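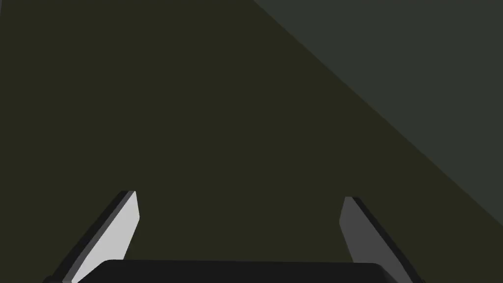

Fig. 6. Gripper from behind and above, rendered view.

Section 4. Setting up theft reports

Casis Incident Log, store and venue edition. Last revised 1 October 2019.

Do this before the first shift goes live. You need the site key and a manager login. Staff logins can't open the Setup tab.

1. Log in. Setup > Sites > Add Site. Type the name the way your local police know it, not the company name.

2. Enter the site key. Capitals matter. Three wrong tries locks the tab for 20 minutes.

3. Open Report Types. Turn on Theft From Person, Theft From Premises and Lost Property. Leave the rest off for now.

NOTE: Lost Property and Theft From Person share a form. If a guest says "lost" and later says "stolen", change the type on the same report. Do not start a second one. Duplicates can't be merged after the shift is closed.

4. Required fields. Tick time noticed, place last seen, item, value, reporting person's phone. Description of suspect stays optional, otherwise staff make things up to get past the screen.

5. Statement box. Limit is 2,826 characters, spaces included. Anything over gets cut when the report is sent, no warning. Long statments go on paper and get scanned in under Attachments.

6. Video hold. Type the recorder name exactly as it shows on the recorder. Set hold time to 40 days. Works with Drakside recorders only. If you have a Van Damme system, skip to step 8 and export clips by hand.

7. Press Test Hold. Green tick = good. If you get error 354 the recorder clock and the Casis clock don't match. Fix the recorder clock, wait, test again.

CAUTION: Never change the recorder clock while a hold is active. The clip keeps its old time stamp and the police copy won't match the report.

8. Police contact. Non-emergency number and the email for the front desk. Crime in progress is a phone call, always. The Send button does not reach a dispatcher.

9. Printer. Pick the one behind the counter or in the office. Not the receipt printer, it it cuts off the case number.

10. Save. Log out, log back in as staff, file one report marked TEST. Void it after.

Upgrading from Brultley
Old reports come over as read-only. Anything opened before December of last year needs to be exported first, see Section 9. Case numbers stay the same. Photos don't come over with the text, move the folder yourself.

CAUTION: Void is permanent. Check the case number twice.

Next: Section 5, Staff logins and shift close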